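Progress report: village halls heating and bookings grant
2018-05-03
By the projects officer, Wadell Rural Trust

This report covers the second half of the grant period for the Mullitz and Perrin halls. It follows the headings you asked for last time, except that heating and insulation are taken together as the work was done by the same firm.

Heating and insulation

The loft at Mullitz hall has been insulated from end to end and the hatch has been replaced. The old storage heaters in the main room are out and the new wall heaters are in and signed off. The hall was closed for 17 days while this was done, which was longer than we had planned. Two days went on making good the plaster behind the heaters, which came away when the brackets were taken off.

At Perrin the work is smaller. The draught lobby has been built inside the front door and the two north windows have secondary glazing. We had hoped to do the kitchen window too, but the frame is rotten at the bottom and needs a joiner first. We have a quote for £800 and would like to pay for it from the underspend on paint, if you agree.

We said we would report on fuel use. The Mullitz meter was changed in the middle of the works, so the readings before and after don't line up and we would rather wait for a full winter. Perrin has sent its readings every month and these are in the annex.

Bookings

Both halls now use the same booking form and the same scale of charges. Regular groups pay by the term and everyone else pays on booking. The Perrin lunch club asked to stay on the old rate until the summer and we agreed to that. Weekday mornings are still hard to fill at Mullitz – the school bus turns in the car park and parents with prams find it awkward. The parish has been asked about moving the stop. 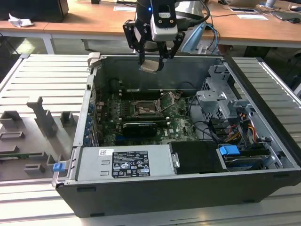 The office costs line in your budget covers the shared bookings desk at Wadell, the telephone, the printing of the hall diaries and a small sum for repairs to equipment. We have kept within it. Most of the money went on the diaries, which were printed twice after the Perrin charges were set out wrongly on the first run. On the equipment side, a desktop tower is open on its side with the processor socket empty, so part of the repairs money is being held back for a processor. The bookings themselves are kept in a paper ledger with a typed copy sent to each hall at the end of the month, and that will carry on until the autumn at least.

Access

The ramp at Mullitz is finished and has a handrail on both sides. The county's access adviser came to look and asked for a contrasting strip on the top edge, which has been painted. At Perrin the side path has been widened and relaid. The gate still opens the wrong way for wheelchair users and will be rehung in May.

Money

We have spent within the total. The only heading that has gone over is plastering, by £50, and this is covered by the paint underspend. Nothing has been moved between the two halls.

Still to do

The kitchen window and the gate at Perrin are outstanding. At Mullitz the outside light needs a new sensor and the floor of the main room has to be resealed, which we would like to do in the school holidays when the playgroup is not meeting. We would be glad of an answer on the window before then – the joiner is holding the price until the end of the month.

Related items
Plidow hall: roof survey and next steps
Hall charges for regular groups
Perrin side path: notice of works
Mullitz fuel readings, first half of grant period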